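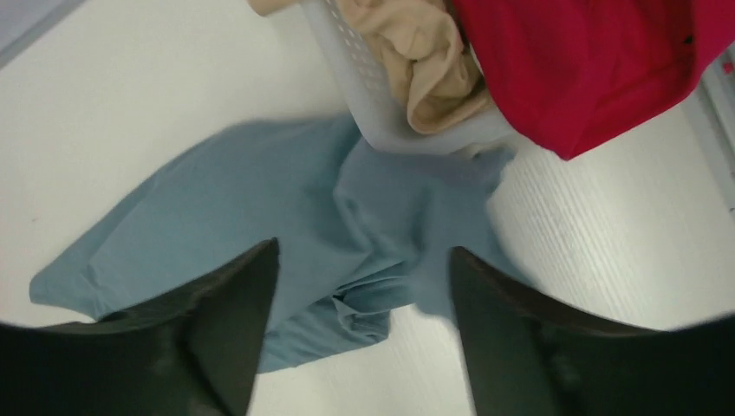 Light blue garment on the floor, next to the laundry basket.

How to Keep Score at Your First Pickup Basketball Tournament

Last updated: August

Running the scorer's table is the best seat in the gym, and you can learn it in one evening! I picked it up at the Lurnville summer league and I've been hooked ever since.

1. Get both rosters before warmups. Write the jersey numbers in order, smallest first (you'll be hunting for them fast).

2. Draw a running score column from 1 to 70 for each team. Our games rarely go past that.

3. When a basket drops, put a slash through the new total and write the shooter's number beside it. Circle free throws.

4. Mark fouls P1, P2 and so on. Call out the fifth one right away, nice and loud!

5. At every timeout, check your total against the scoreboard. If they don't match, wave the ref over before play starts again.

Try it first with a game on TV, pausing whenever you fall behind. By the second half you'll barely touch the remote.

Contact Ilona Halász | © Lightfoot Hoops, Lurnville | Back to top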